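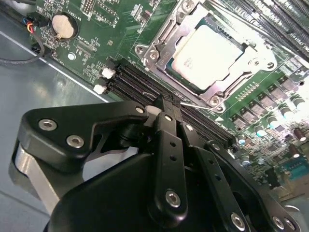 Robots have to follow rules. Just like you at the pool. No running, no diving in the shallow end, listen for the whistle. Some robot rules are about keeping people safe, and some are about not wrecking the thing the robot is working on. Computers are a good place to learn the second kind. See the green board, with the black memory slots and the two white latches? The robot's skinny black fingers are pressing right there, beside the latches. Push too hard in a spot like that and you could crack something. So, rules!

Who makes the rules?

Lots of people. Some rules are called standards. A standard is a set of instructions that many companies agree to use, so that a robot in one town is as safe as a robot in another town. Experts write them, argue about them, fix them, argue again. Takes years sometimes.

Then there are shop rules. Those belong to one workplace. At the Melnychuk repair shop the robot rules fit on one yellow sheet taped by the door. Precious Ocampo wrote them. She fixes computers and teaches robots to help, and she let us copy out her favorites.

Rule 1. Know where the stop button is.
Big. Red. Easy to reach. Before anybody turns on a robot they point at the stop button and say "stop button" out loud. Yes, the grown-ups too. You feel silly the first time.

Rule 2. Slow near people.
A robot arm can move really fast, but it doesn't have eyes in the back of its head (it doesn't have a head). If a person is close by, the robot goes slow or it stops. Hands stay out while it moves. Hair tied back, no dangly sleeves.

Rule 3. Power off first.
You never work inside a computer that is plugged in. Not you, not the robot. Unplug it and then wait a bit, becuase some parts hold on to electricity for a while. Those little round cans with shiny tops are capacitors, and storing electricity is their whole job.

Rule 4. Be gentle, and set a limit.
People can feel when something is stuck. A robot needs to be told. So the workers pick a number for how hard it may push. If it gets to the number it has to quit and wait for a person. No trying harder!

Rule 5. No zaps.
You know when you rub your socks on the carpet and touch a doorknob? ZAP. That's static. A tiny zap you can't even feel can ruin a computer chip. People wear a special wrist strap that carries the static away. Robot tools need a safe path for it too.

Rule 6. Write it down.
Every time something goes wrong, even a small thing, it goes in the log. Date, what happened, who was there. The shop's log has 84 notes in it so far. Precious reads them all again each January and changes the yellow sheet if she needs to. Rule 5 used to be Rule 11, then it got moved up.

Try it at home

Make a rule sheet for a pretend robot. Maybe it sets the table, or feeds your cat. What should it never touch? How does it know when to stop? Where does the stop button go, and can your little brother reach it? Ask a grown up to play the robot and follow your rules exactly. Exactly exactly. If they put the fork in the cat bowl you need anotehr rule.

Words to know

Standard: rules that lots of people agree on.
Gripper: the robot's hand.
Static: electricity that builds up on things and then jumps.
Log: a notebook of what happened.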